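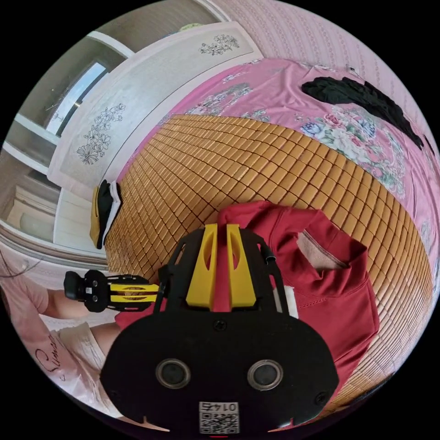 Pre-purchase walk-through, vacant land
Parcel: Fonham, lot off the Arumugam road
Date: 2025-07-16

1. Corner stakes found and flagged: Yes, all but the northeast one. Ask the seller for the survey.
2. Legal access: OK. Recorded easement.
3. Standing water or soft ground: Some at the low end. Get a soil test before any offer.
4. Dumping, old tanks, drums: None seen.
5. Overhead lines: One, along the south side. Keep 100 feet clear on the site plan.

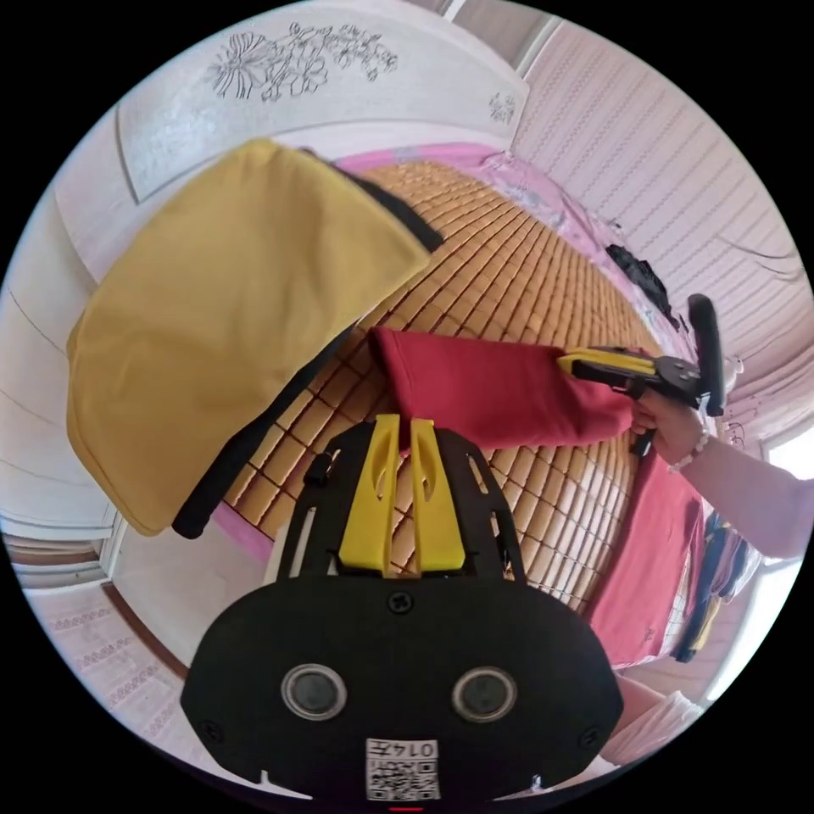 Valentin Pichler
Land buyer, Flodgate

6. Open well or pit: One old well, cap cracked. Seller to fix before closing.
7. Taxes owed: $2,487, per seller. Check with the county.
8. Asking price per acre: $3,258. Last sale nearby was $3,000. I would not go over that with the well as it is.
9. Second visit needed: Yes, after rain.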